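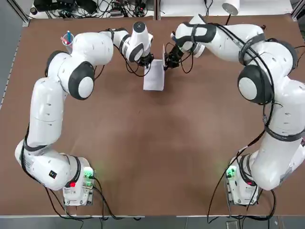 *A small sheet of white paper, folded.*

# Can you really fold paper to the sun?

Maybe a friend has told you this one: "If you fold a piece of paper 50 times, it will reach the sun." It sounds like a fib. Let's check before we believe it.

Ordinary paper is thin. Stack ten sheets and you get the thickness of a dime, more or less. So how could one sheet go anywhere?

The trick is doubling. Fold once and you have 2 layers. Fold again and you have four, then eight, then sixteen. After 6 folds there are sixty-four layers, and your paper is a stubby little block that doesn't want to bend.
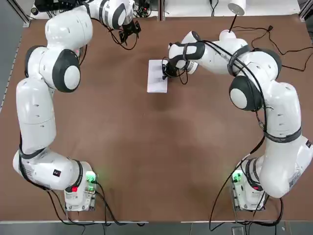
Keep doubling on a calculator and the numbers get silly. By 30 folds the stack would be taller than the place where many scientists say space begins. By 50 folds it would be most of the way to the sun. Most of the way! Your friend rounded up.

But look at what the story leaves out. Every fold also cuts the paper's size in half. Long before the stack got tall, each layer would be too tiny to see. The math works on a calculator. Your hands would have given up ages ago.

You may also hear that no paper can be folded more than seven times. Be careful with that one too. It's a fair guess for a sheet from a notebook, but a high school student once folded a very long strip of toilet paper twelve times. "Nobody can" often means "I couldn't" – so ask who tried, and what they used.
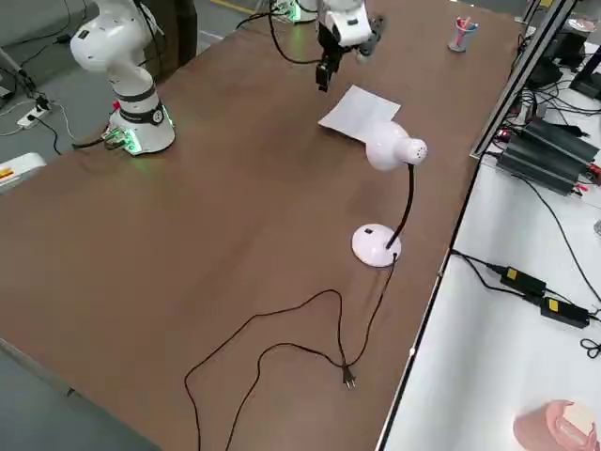 ## TRY IT YOURSELF

Get one sheet of printer paper, one sheet of newspaper and one square of tissue. Write down your guess for each before you start. No changing it later!

Fold each one in half as many times as you can. Press hard on the creases. A fold only counts if it stays flat when you let go.

Sena Appiah, who wrote this page, guessed eight for the newspaper and was wrong. Does the biggest sheet always win? Does the thinnest? Don't take our word for it, and try each kind twice in case your first go was just a bad one.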